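Laleck will add a washable wool line, Bravel, to its menswear range in July. The cloth, woven by Nedovach, is 93 percent wool at 8 ounces per yard.
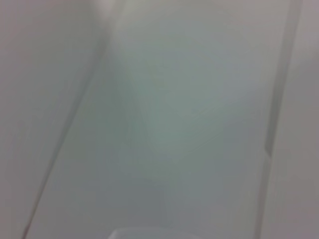
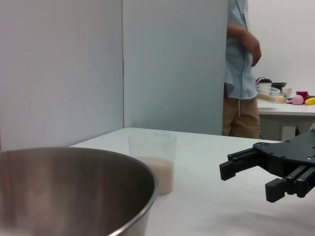
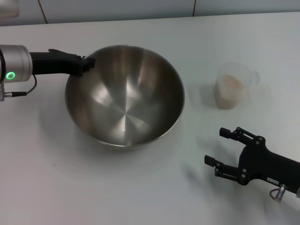 Bravel trousers should be washed at 60 degrees Fahrenheit and dried flat. Small items – ties, pocket squares – can be hand washed in a wide, round steel bowl like the one on the white tabletop in the last photo. Trade inquiries: Eusebio Benítez, Laleck.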